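Flustilia : l'enregistrement de 1974 enfin réédité en version intégrale

28 décembre 2024

Le label Soltell remet en vente l'unique enregistrement de la comédie musicale Flustilia, introuvable en magasin depuis sa première parution en 33 tours. La nouvelle édition, sur deux disques compacts, rétablit l'ouverture complète, trois numéros écartés à l'époque faute de place et le final du premier acte, dont le vinyle ne donnait que la seconde moitié. Une version numérique paraîtra en février.

Créée en province avant une courte carrière parisienne, Flustilia n'a jamais connu le succès des grandes opérettes de son temps. L'intrigue suit une troupe ambulante qui s'installe pour l'hiver dans la station balnéaire imaginaire de Grarnthorpe, se brouille avec le directeur du casino et finit par monter son spectacle dans la salle d'attente de la gare. Les critiques avaient loué la partition et jugé le livret trop long. Le spectacle quitta l'affiche après 30 représentations.

L'album, gravé quelques jours après la dernière, fut pressé à 1 204 exemplaires. Beaucoup furent distribués aux théâtres de tournée dans l'espoir d'une reprise qui ne vint pas. Les exemplaires en bon état se négocient depuis longtemps entre collectionneurs, souvent sans le feuillet des paroles.
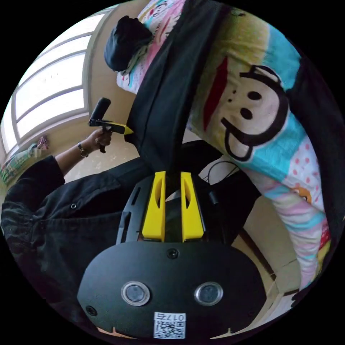
Une grande pièce de tissu noir.

Le travail de restauration a été mené à partir des bandes d'origine, conservées par le studio Aquino. Le label indique que deux des bobines présentaient des coupures de montage mal recollées et que le duo du deuxième acte, « La Malle et le Parapluie », a dû être reconstitué à partir de deux prises différentes. Le raccord s'entend au casque, juste avant la reprise du refrain. Pour le reste, le son est nettement plus ouvert que sur le vinyle, en particulier dans les ensembles, où les cuivres couvraient les voix.

Les trois numéros inédits sont d'un intérêt inégal. La « Valse des quais » est une page d'orchestre assez convenue, destinée à un changement de décor. Le trio des contrôleurs, en revanche, compte parmi les moments les plus vifs de la partition – on comprend mal qu'il ait été sacrifié alors que le disque gardait deux reprises de la chanson-titre. Quant à l'air d'entrée du directeur, il n'existe que dans une prise de répétition, avec piano seul, et figure en supplément à la fin du second disque.

Le livret d'accompagnement compte 28 pages. Il comprend les paroles de toutes les chansons, un résumé de l'action et la liste des numéros dans l'ordre de la scène, qui n'était pas celui du 33 tours. Les dialogues parlés, jamais enregistrés, n'y sont pas reproduits.

Le premier tirage est limité à 531 coffrets. Soltell précise qu'un second suivra si les commandes le justifient, mais sans le fac-similé du programme de salle glissé dans cette première série. Le coffret est disponible chez les disquaires spécialisés et par correspondance auprès du label.

L'éditeur annonce par ailleurs que le matériel d'orchestre a été recopié à l'occasion de cette parution et qu'il peut désormais être loué par les compagnies, professionnelles ou amateurs. Une réduction pour piano et voix est en préparation – sa date de sortie n'est pas fixée. Aucune reprise scénique n'est prévue pour le moment.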